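The Table That Will Outlive You, Allegedly
By Viktória Takács
26/03/2025

The tag hanging off the corner of the Stokari table said it was built for 200 years. It was a cream-colored tag on a bit of string, and the string was nicer than any string I own. The table cost $871, chairs extra. I asked the salesman how the 200 years had been worked out and he told me it was solid oak.

I already knew that. Plenty of oak has ended up in a dumpster.

Furniture sellers have fallen in love with the long view. Walk through any showroom with decent lighting and you'll be told you are buying for your grandchildren. The word is "heirloom," and it used to describe something that had already been handed down. Now it can be applied at the factory, before the thing has survived one Thanksgiving. I have nothing against oak tables. I eat at one. I would just like to know what exactly is being promised, and by whom, and what happens when a leg works loose in year six.

So I wrote to three companies and asked.

Stokari sent me the warranty. It runs for five years and covers "defects in material and workmanship under normal residential use," with exceptions for heat, moisture, sunlight, unsuitable cleaners and movement of the wood. Wood moves. Anyone who has had a drawer stick in August knows this. A warranty on a wooden table that leaves out heat, water, light and wood has not left much in. The other 195 years, the company explained, are "an expression of our design philosophy."

Domatwood took longer to answer. It prints "Since 1835" under its name on everything, including the little packet of felt pads. I asked what had happened in 1835. A sawmill opened outside Keltesus, I was told, on the river, and the current owners bought the rights to its name when they started the business. The mill itself had been shut for decades. None of the workers, patterns or machines came across, and the tables are made in another country. The company sees this as carrying on a tradition. I see it as buying a date.

I did go to Keltesus, in December, when I had a free weekend and a cheap train ticket. There is a wall by the river that may have been part of the mill. The woman at the bakery thought so, and the man behind me in line thought it was the old laundry. The town museum was closed for the winter.

The third company was Petrenko, a small workshop that repairs tables and sometimes builds them. It makes no claim about centuries at all. Its reply was two lines long and said that a table lasts as long as people are willing to fix it. I liked that, and then I got suspicious of liking it, since a repair shop would say so. But the price list was attached. Regluing a loose joint is $85. Refinishing a top costs more, and the list says plainly that on a cheap table it may not be worth doing. 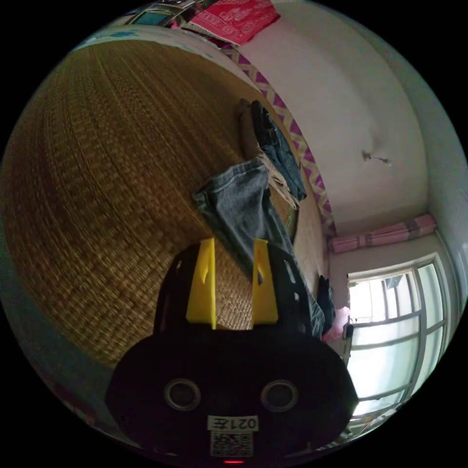
What bothers me about the 200-year table is how little the claim costs to make. The buyer can't check it. The person who wrote it won't be around to be embarrassed, and neither will I. A company that says its table will still be steady in ten years is taking a risk, because in ten years I'll still have the receipt and a bad temper. I could not find one that said it.

Then there is the matter of the grandchildren. My mother spent most of a year trying to give away a walnut sideboard that three generations had polished. It was in perfect shape. My cousins didn't want it, the charity store wouldn't send a truck, and a dealer offered her less than the cost of the van. It went in the end to a man who keeps paint in it. Nothing was wrong with the joints. It was too long for every wall in the family.

If you are shopping for a table, turn it over, or at least get down on the floor and look. See whether the legs bolt on, and whether the bolts are a size you could replace at a hardware store. Ask if they sell a single leg. At Stokari the salesman had to go and find out, and was gone long enough for me to sit in most of the chairs. They don't.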